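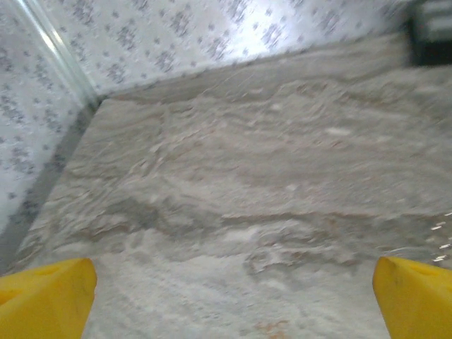

Wavy bands of gray, beige and cream in the stone, with a paler patch toward the bottom.

Maëlle Sutherland can talk about veining for a whole pot of coffee, and after a morning at Fitholm I'm nearly as bad! She fell for marbled stone years ago, back when every kitchen she worked on wanted plain white, and she has never gotten over it. "People pick a color," she told me. "I want them to pick a slab."

Her advice is wonderfully simple. Go and stand next to the stone. Crouch down, look along the bands (they ripple like sand after a tide), and find the bit you keep coming back to. Taupe that seems dull in a small sample can be gorgeous when it runs on and on beside a chalky cream.

She cleans hers with warm water, a drop of dish soap and a soft cloth. Lemon juice gets wiped up fast. And the little marks? She likes them. Her own counter at home is 7 years old, and she still finds new lines in it at breakfast, when the light comes in low from the yard.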